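Robots that learn from a messy table

August 23, 2021

I dropped in on the Zundby project last month, and I'm still going on about it to anyone who'll listen! Farah Hidayat and her crew have been teaching a robot hand to pick things up on a cluttered table, and their new result is a ripper. The usual way is to record the same tidy task over and over. Farah's lot kept the task the same and swapped the clutter between tries – a sandal one time, a laptop or some grapes the next – and used just 300 recordings. That set did as well on objects the robot had never met as an older one of 2,000.

My favourite part was the drumsticks (I used to play, badly). They're skinny, they taper and they roll, so where the fingers close matters a lot. The team wants to try 13 new objects next, and the write-up should be out once the checking's done. 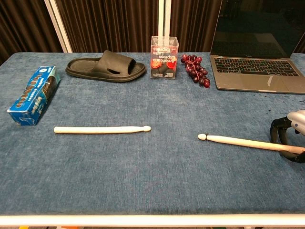

Prasetyo Lumbantobing wrote in to ask whether the gain would hold with a different hand, as he'd want to see the same 300 recordings tested on at least one other before getting excited.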